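How to Plan a Shared Lunch for a Small Office

Our office started a monthly shared lunch in February, and after a few rough ones we settled on a routine that works. These are the steps we follow at Zendby. They suit a group of 10 to 30 people who bring food from home and eat together in one room. Our group is 19.

What you need

A sign-up sheet, on paper or shared online
Masking tape and a marker for labels
Serving spoons and tongs
A table for food and separate seating
A cooler with ice packs if your fridge is small

Step 1. Pick the time and stick to it

Choose a time and keep it the same every month. We start at 12:15 and begin cleaning up at 1:15. People with afternoon calls need to know when they can leave. If you move the lunch around to suit everyone, fewer people will come.

Send the notice two weeks ahead. A second short notice the afternoon before is enough.

Step 2. Set up the sign-up sheet by type of dish

Do not leave the sheet blank. Our first one was blank and we got six desserts and one salad. Write the headings first: main dishes, sides, bread, fruit, dessert, drinks, and supplies. Put a number of open lines under each heading.

For 19 people we use four mains, four sides, one bread, two fruit, three desserts, two drinks and three supplies. The supplies lines are for people who don't cook. Plates, napkins and ice count as a full contribution.

Step 3. Ask about food limits

Add a line at the bottom of the sheet for allergies and foods people don't eat. Read it before anyone shops. Georges Saliba keeps ours, and he sends the list out with the first notice so cooks can plan around it.

If someone has a serious allergy, let that person fill a plate first, before spoons start moving between dishes.

Step 4. Work out the money for shared items

We each put in a small amount for things bought in bulk. Last year the total came to $217, which paid for plates, cups, coffee and two sets of tongs. Keep the receipts in one envelope. If you have money left, carry it over to the next lunch.

Step 5. Lay out the table

Wipe the table down and decide where the line starts before any food goes on it. Plates go at the start of the line. Mains come next, then sides, then bread. Forks and napkins go at the far end so people aren't holding them while they serve themselves. Drinks and dessert belong on a different surface if you have one.

A basket is good for rolls or wrapped items. Line it with a clean cloth and keep it away from anything with sauce. 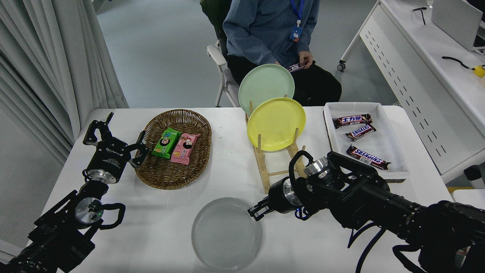 Step 6. Label every dish

Tear off a strip of masking tape for each dish and write the name, the main ingredients and the cook's initials. Stick it to the table in front of the dish — tape on a warm pan falls off. Dima Nasrallah also marks the bottom of each container so it gets back to its owner.

Step 7. Keep food at a safe temperature

Cold dishes stay in the fridge or cooler until 12:10. Hot dishes should arrive hot or be reheated all the way through. Anything perishable goes back in the fridge within two hours of coming out, or sooner if the room is very warm.

Step 8. Clean up

Assign two people before the lunch, and change them each month. One handles leftovers and the other handles trash and the table. Containers left behind go on the shelf by the sink until the end of the week.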